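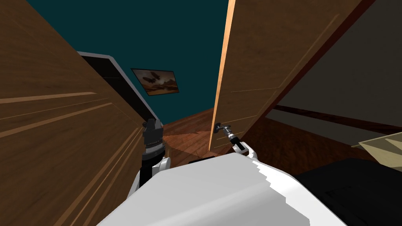

Why do computers need updates?

A computer runs on programs, and programs are written by people. A big program can have more than 2,000 pages of instructions, so a few mistakes get in. A mistake in a program is called a bug.

An update is a set of new instructions that takes the place of the old ones.

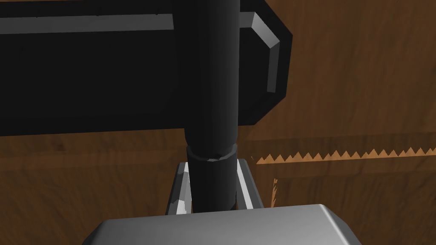

By the Billska Junior team, writers of computer guides for schools

Say you have a drawing program called Ravolar. In version 1 the rubber tool rubs out the whole page. The makers find the bug and send out version 2. Your computer fetches it over the internet and swaps the old parts for the new ones.

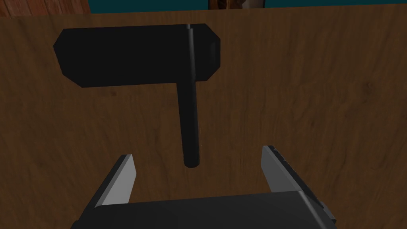
Some updates close gaps that a stranger could use to get in. These are called security updates, and they matter most – ask a grown-up to put them in soon.

Your drawings are kept in separate files, so an update should leave them alone. It is still a good idea to save your work first.

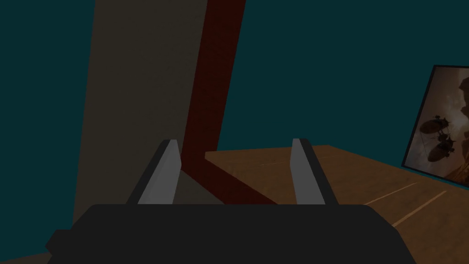
Why does it have to restart?

A computer can't easily change a part while it is using it. Restarting stops everything for a moment.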